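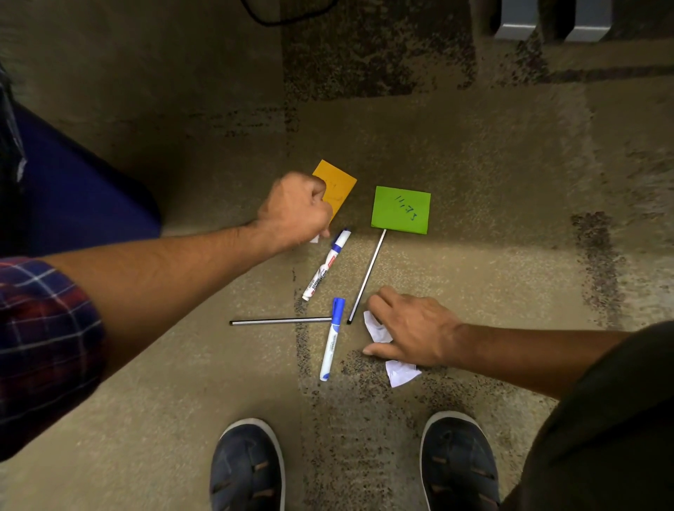
Sticky Notes on the Carpet: A Gallery
2 min read

I have sat through enough planning days to distrust any method that needs its own stationery. The Plituter method wants coloured notes, markers and a bare stretch of floor, and its handbook promises that colour will sort out our priorities for us. I doubt it. Garkenel paid for 39 places on the June course anyway, so I went along and kept my shoes on.

The picture at the top of the page is floor work. An orange note is under a fist, a green one lies beside it with numbers in blue ink, and there are whiteboard markers on the carpet. I read the green one as 11,73, or something like it. Make of that what you will.

The crumpled white paper under the other hand has a bit of blue printing on it. The handbook has a whole chapter on choosing the right colour of note and not a word on scrap. I'd have put my money on the scrap.

Kerr still swears by the floor. I favour a table and a list, and my knees agree.

Words: Silviu Stanciu

44 shares | 1474 views

Contact | © Skallow | Back to top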